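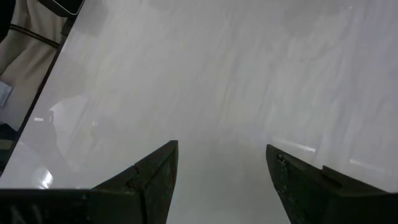

What's the best way to clean a glossy marble-look table top without leaving streaks?

Warm water with one small drop of washing-up liquid, wiped on with a damp cloth, then dried straight away with a clean microfibre one.

Jandport Home & Workroom Forum
Started by Jummai Abubakar, Wed 10 April
1179 views

jummai_a
Right so that's the short version I got off a mate, and it half works. Dull smears on the grey top whenever the overhead lights are on. It's very shiny, pale grey with the veins and streaks in it, so you see every light in the room sat on the surface plus every swipe of the cloth. Fine from the doorway. Awful when you lean over it.

Been using Trilta spray, the 300 ml bottle. Anyone else had smears with it? Don't want to buy a new table top, obviously.

ogbonna_bench
Stop using the spray. Trilta leaves a film, did on mine anyway. You're polishing the film and not the table.

Water only for a week. Then see.

adebayo.o
Disagree with the above sorry. Water only is useless if there's hand grease on it, you just push it about. Drop of washing-up liquid is right but RINSE – second cloth, plain water, then dry. Most people miss the rinse out and blame the bottle.

ogbonna_bench
I didn't say never use soap. I said stop using the spray.

adebayo.o
You said water only for a week!

jummai_a
ok ok. Tried the rinse last night, much better on the left half, ran out of dry cloths for the right. So one half has smears and one doesnt. Will do the rest at the weekend.

Next question while you're all here. The other table is white, slightly glossy but with a sort of fabricy texture to it, and that's where the coloured petri dishes get used. Lids, dishes, the plates, all the little sticks. Does that need different treatment? Worried about muck sitting in the texture.
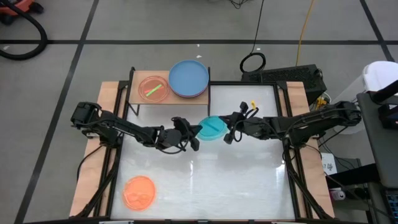 White table – teal lid, orange dish down in the corner, blue plates stacked on the shelf.

tidy_wren
Oh that's a nice shelf, keeps the plates off the work area. Are the sticks going to live in that dish? I'd put a lid on it or they'll be all over the floor.

For the texture – soft brush. An old nail brush, soapy, little circles, wipe off. Don't scrub.

adebayo.o
Nail brush is too hard imo, I put fine scratches in a Nirnaveck top with one. Not the same surface as yours I know, but still. Damp sponge and patience.

tidy_wren
Mine's a soft one! Been fine on ours since July. Depends on the brush surely.

ogbonna_bench
Sponge. With adebayo on this one, mark the calender.

More bothered about the dishes tbh. See-through coloured plastic shows scratches as bad as any shiny table. If they're sliding about on a bit of grit you'll lose the clear look in no time. Wipe the table BEFORE you put them down, and lift them, don't drag.

jummai_a
Hadn't thought of that. There are 31 dishes and lids in the box all told and a few have gone cloudy, I'd put it down to the washing. I do them in hot water, is that bad?

adebayo.o
Could be. Depends on the plastic, some don't like it. I'd go lukewarm and never the dishwasher. Leave them to drain on a tea towel, rims down.

ogbonna_bench
Rims down traps the wet underneath. Lean them.

adebayo.o
Here we go

tidy_wren
I lean the lids and do the dishes rims down lol. Both fine.

jummai_a
Will lean them, there's room along the back. And lukewarm from now on.

Last thing, what cloths is everyone drying with? Mine shed. Blue fluff all over the pale top, you can see it a mile off.

tidy_wren
Wash them on their own, no fabric softner, no towels in with them. Softener makes them smear as well so that might be half your trouble on the grey one.

adebayo.o
^ this. Should have asked that at the start. I keep 3 just for the shiny stuff and they never go near the kitchen.

jummai_a
...I have been using softener. Right. Rewashing the lot tonight, will report back after the weekend.

Related threads
Water rings on a pale table top
Trilta spray – film or no film?
Storing dishes and lids so they don't scratch
Small shelf at the back of a work table, how high?
Nirnaveck tops, anyone had one long term?
Glare off a shiny desk, lamp ideas wanted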